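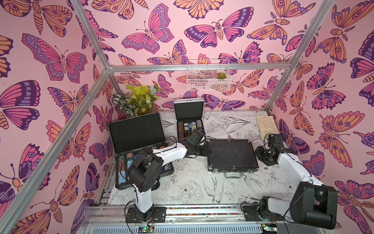

Butterfly wallpaper on the walls, chip cases open on the table.

Mustamora Games Night — minutes of the Tuesday planning meeting

Present: 10 of us to begin with, 12 once the Corthorpe folks found parking. I took notes again, so if your best remark is missing, it's my handwriting (sorry!). We got going a little after seven.

Last month's minutes
Read out, no complaints, except that I had spelled Quezada three different ways. Fixed.

Poker chips
This took up most of the evening, and I don't mind saying I enjoyed it. We now have two cases to work with, the big black-and-silver one and the smaller aluminum one with the egg-crate foam in the lid. Unai Alcaraz wants one set of values across both, so players can move between tables without having to learn the colors all over again. We went back and forth on this for ages! What we settled on: white is the lowest, then orange, then tan, and blue is the top chip in the big case. The white-and-blue ones in the small case stay out of play until we agree what they're worth — I said ten, Unai said fifty, and we left it there.

Also agreed: chips go back in their rows by color at the end of the night, and the blue pack of cards lives in the small case. Please don't walk off with it in your coat pocket. I did that in December and felt terrible.

Decorations
The butterfly wallpaper got a lot of love. I like the big orange-and-purple moth best, but there was a strong showing for the pink-and-purple butterfly on the left. Somebody asked if the white tabletop with the birds and flowers drawn on it is too busy for cards, and we tried to vote on that and came out pretty much even, so it stays for now. The striped leaves and the little blue flowers stay in the back corner too. They're artificial, so you can stop offering to water them. There was a suggestion to hang something more in the white wire basket next to the succulent, and I'm happy to take ideas.

Bridmont visit
They're bringing 17 players, which means seven of ours will have to sit out the first round. Names by Tuesday, please. Corthorpe will lend us folding chairs if we collect them ourselves.

Snacks
Pretzels yes, anything with orange dust no (the cards!).

To do
Unai — write up the chip values on a card for each case.
Me — chairs, and call Quezada back about the hall key.
Everyone — names for round one.

We wrapped up at 9:15. Same time next month.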